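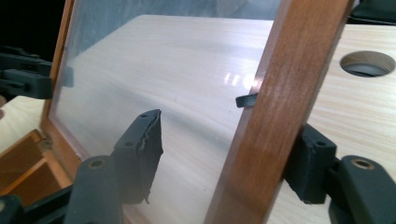

I hit 461 on Thursday, a little after nine at night, and then I ate a bowl of cereal standing up. That's 461 saved demonstrations out of the 1,000 I promised for the Toma project, so no, I'm not even halfway, but I'm closer than I was in May when I was still arguing with the charger.

A few of you asked what I do all evening with "the claw." Mostly I pick things up and put them down again! I hold the gripper in my hand, squeeze, move the thing where it's supposed to go, let go, and press the button to save. Then I set it all back up a bit differently and go again. The model never gets a written rule from me. It gets me doing the same small job over and over with the start position nudged every time, and the hope is that it works out what the job is.

The list Zoriana Bondarchuk sent over had 26 tasks on it, and I burned through the easy ones first (blocks, cups, a sponge — lovely, all of them). So now I'm stuck with the glass ones. Glass in a wood frame is a pain. The camera looks straight through it to the table, and then my lamp lands on it as a row of bright little streaks, and I caught myself tilting the pane to get rid of them. Zoriana told me to stop doing that. She wants the glare left in, and the smudges too, and she's right, I suppose. Whoever ends up using this thing at Avanley isn't going to polish everything before the robot gets to it.

My other bad habit is rushing the beginning. I like to start with the fingers practically on the object already, and that makes for a useless example, with no approach in it at all. So I've been making myself begin with the jaws open over bare table and count to two in my head before I go looking for anything.

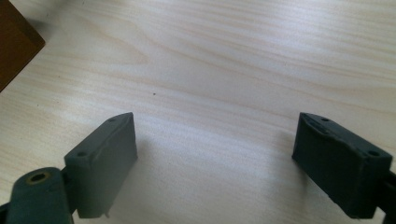

Jaws open, nothing in them yet. Yes, I see the speck.

The finger pads are getting ratty, by the way. One tip is so ragged it looks chewed. I asked if I should swap them and the answer was to wait until I reach a round number, so the same pair stays on through the next 200 and then I'll change both sides together. I'm writing the changeover in my notebook with a big star next to it so it can be matched up with the recordings later.

Fumbles get saved too, if I recover from them. If I don't, I mark the take as failed and keep it in its own folder. I used to delete those, and I'd love to have them back now.

Next up is the rest of the glass, and after that something with a zipper, which I'm already dreading.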